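絡まったケーブルをほどいて、二度と絡ませない片づけ方

2020年7月

引き出しを開けたら白いケーブルがごっそり団子になって出てくる、あれです。うちにもありました。充電用、イヤホン、昔のカメラ用、何に使うのかもう誰も覚えていない短いの。先月ついに全部引っぱり出して、ほどいて、数えてみたら27本! そのうち今も使っているのは19本でした。残りは処分です。引き出しが軽くなって、うれしくて用もないのに何度も開けてしまいます。

やってみたらほんとうに楽しかったので、道具と手順を書いておきます。

用意するもの

・広いテーブル。できれば何ものっていない明るい色のもの。ケーブルが白い場合は、濃い色の布を一枚敷くと端が見つけやすくなります
・面ファスナーの結束バンド(わたしはPalicoの細幅を愛用しています。はさみで好きな長さに切れるのがいい)
・マスキングテープと油性ペン
・浅い引き出しのついた小物ケース
・乾いた布
・竹串か、先の丸い編み針。固い結び目用です

ほどく前に

充電器につながったままのケーブルがあれば、まず全部抜いておきます。アダプターの重みがあると、ほどいている途中で勝手に輪をくぐって、さっきまでなかった結び目ができます。何度やられたことか。バンドや古い輪ゴムもここで外します。輪ゴムは溶けてくっついていることがあるので、はがしてから布で拭いてください。

それから、いきなり引っぱらないこと! これだけは声を大にして言いたいです。引っぱると真ん中の結び目が締まって、あとで泣きます。

ほどき方

まず団子を両手でふわっと持って、テーブルの上で軽くゆすります。毛糸をほぐすときと同じ要領で、外へ外へと空気を入れる感じ。これだけで、ただ乗っかっていただけのケーブルが何本かするっと抜けてきて、ここがいちばん気持ちいいところです。

次に端を探します。団子の中から探すより、コネクターを見つけて手前に並べておくほうがずっと早いです。見つけた端はテーブルの同じ側へ寄せておきます。

1本決めたら、その1本だけを追いかけます。隣が抜けそうに見えても浮気しない。片方の手で束の上のほうを軽く握って持ち上げ、もう片方の手の指先で輪を広げながら、端を来た道のとおりに戻していきます。束を持ち上げると下側の輪が重みで開いてくれるので、机に置いたままやるよりだいぶ楽です。握る手には力を入れないで、卵を持つくらいで。

固く締まったところは竹串の出番です。結び目の真ん中に差して、そっとこじって隙間を作ります。爪でやると爪が負けます(経験者)。先のとがった金属は被覆を傷つけるのでやめておきましょう。

抜けた1本はその場で巻いてしまいます。横に放っておくと、あっという間に隣のケーブルと仲良くなって、また絡みます。

傷んだケーブルの見分け方

ほどきながら、全長を指でなでて確かめてください。被覆が割れているもの、中の線が見えているもの、根元がぐらぐらするもの、コネクターが焦げて変色しているものは、迷わずお別れです。もったいないと思うでしょう? わたしも思いました。でも傷んだケーブルで充電し続けるのは怖いです。捨て方は自治体によって違うので、小型家電の回収があるかどうか調べてみてください。

巻き方

いつもぐるぐる手に巻きつけていた人に、ぜひ試してほしいのが八の字巻きです。親指と小指を立てて、そこに8の字を描くようにかけていきます。ねじれがたまらないので、次に使うときにすーっと伸びる! 初めてやったときは感動して、家じゅうのコードを巻き直しました。

長いケーブルなら、ふつうの輪と裏返しの輪を交互に作る巻き方もあります。慣れるまで少し練習がいりますが、延長コードには断然こちら。

どちらの場合も、きつく巻かないこと。特にコネクターの根元をぎゅっと折り曲げると、そこから断線します。輪の大きさは手のひらくらいが目安です。最後に結束バンドを一巻き。ケーブルの片側にバンドを通して固定しておくと、使っている間もなくしません。

しまい方

わたしは浅い引き出しが何段も重なったGuroの小物ケースを使っています。深い箱は絶対にまた団子になるので、浅いのがおすすめです。1段に入れるのは多くても6本まで。それ以上入れると重なって、下の子が忘れられます。

分け方は端子の形で。「スマホ用」「カメラ用」と機器で分けていたころは、買い替えるたびに意味が変わって混乱していました。形で分ければ、機器が変わってもそのまま使えます。前面にマスキングテープを貼って、端子の絵を描いておくと家族にも通じます。絵は下手でも大丈夫、うちのは四角と丸だけです。

ラベルはケーブル本体にもつけます。テープを旗のように二つ折りにして貼り、長さと買った年月を書いておくだけ。「2m 4月」みたいな走り書きでも、あとの自分がとても助かります。 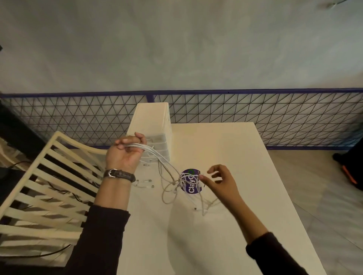 ほどく前に、ベビーパウダーをほんの少し手につけておくと滑りがよくなりますよ、古いイヤホンのゴムっぽいコードには特に効きます、と読者の方がコメント欄で教えてくださいました。さっそく試したら、べたついていたコードがほんとうにするする動くんです。端子に粉が入らないように、そこだけ布でくるんでおくと安心です。終わったら乾いた布で拭き取ってください。

急いでいるときは

出かける前に1本だけ必要、ということもありますよね。そういうときは端を見つけて、反対の端まで指でたどり、短いほうから抜きます。残りは帰ってからで構いません。ただ、団子のまま引き出しに押し込むのだけは我慢して、洗濯ネットに入れておきましょう。引き出しの中でほかの小物まで巻きこまずにすみます。

旅行用は別にする

旅行のたびに家のケーブルを抜いて持っていくと、戻すときに散らかります。わたしは旅行用を1セット決めて、ファスナーつきのポーチに入れっぱなしにしました。Drenenのメッシュのものを使っていて、中身が外から見えるので、ホテルで忘れ物がないか確かめるのも簡単です。

次回は、机の下で床を這っている電源コードの束に取りかかります。あそこはほこりもすごいので、まず掃除機からです!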